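Mapping notebook, October

Started 8:15 a.m. Picking up the county council district comparison where it was left. The old plan is loaded as layer A, the new plan as layer B. Both are on the same block file now, so the slivers along the river should be gone. They were, except for two near the Eltow town line, which I cleaned by hand and logged in the edits sheet.

Main task today: work out how much of the old District 4 ended up in the new District 4, in people and in precincts, and write it up so the newspaper's politics desk can use it without calling us back.

Old District 4 was Enedton plus the suburbs directly south of it. New District 4 keeps the south half of Enedton, drops everything west of the rail line, and runs east through Eltow and out to the farm precincts past Rusu. On the map it looks like a boot. On the ground it means a councilmember who used to drive twenty minutes end to end now has a district that takes most of an hour.

Overlap by population came out at 66 percent on the first run. I didn't trust it, so I reran with the group quarters blocks pulled out (the state facility outside Rusu is one block and a lot of people). It barely moved. Keeping 66 and putting a note in the methods box that the facility is included, same as in the official count.

Overlap by precinct is messier. Several precincts were renumbered and two were merged, and the clerk's crosswalk table lists the merged ones under the new number only. Anyone joining on precinct ID will lose them. Join on the geometry, then attach the ID afterward. Wrote this on the whiteboard too.

11:40 a.m. Ran the past results through the new lines. For council races I'm using the last two cycles, allocating the split precincts by registered voters in each piece. Under the old lines the seat was never close. Under the new ones the same votes give a margin of 2 points. That is a recalculation of old votes, cast for different candidates by people who were looking at a different ballot, and the write-up has to say so in the first paragraph and again under the table. Last time we put it only in the footnote and it got quoted as a forecast.

Mail ballots are the weak spot. The county reported them by precinct in the second cycle but lumped them countywide in the first. I spread the first batch in proportion to election-day turnout, as we did for the school board maps. If someone has a better way, put it in the margin here before the draft goes out.

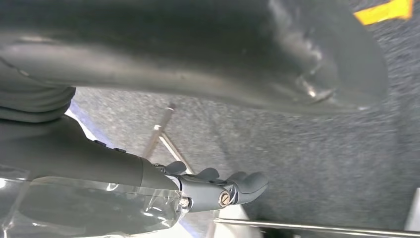 Gruvell desk wrote back on the shared draft just before lunch and said the 2-point figure shouldn't be in the headline at all, given what had to be assumed about the mail ballots. They would lead with the overlap number and give the margin as a range. They also asked whether the Eltow precincts had a contested council race in the first cycle, because if they didn't, the votes there tell us very little.

Checked. They did not. The Eltow seat was uncontested that year, so what I had pulled in was one name and a pile of blanks. Good catch and a bad miss on my part. Replaced it with the county clerk race from the same ballot, which had a candidate from each party everywhere. Margin is now a bit wider, still the same side. Changed the headline as suggested and marked the earlier table as dead, so please don't copy from the version saved before noon.

2:30 p.m. Range calculation. Three ways of spreading the mail ballots: by election-day turnout, by registration, and by the second cycle's pattern. All three are in the results tab with the allocation named in the column header. The registration version is the outlier and I think it overstates the farm precincts, where a good number of people on the rolls have moved away. Left it in anyway.

Public hearing notes, for whoever writes the background section: the comment sheet has roughly 50 entries, and most of the ones from Enedton are about the rail line split. The east side comments are mostly about where the council office would be. Only 40 have a street address we could place on the map, so no map of comments in the story. A table by town is fine.

4:50 p.m. Exported the district outlines and sent them to graphics. They want the old line dashed and the new line solid, and town names only where both fit. Rusu's label falls right on the boundary and will need moving by hand.

Left for tomorrow:
Redo the methods box with the clerk race swapped in.
Ask the clerk's office for a crosswalk that lists both old and new numbers.
Check District 5 for the same uncontested-seat problem.
Rename the project folder. It still says draft plan, and the plan was adopted.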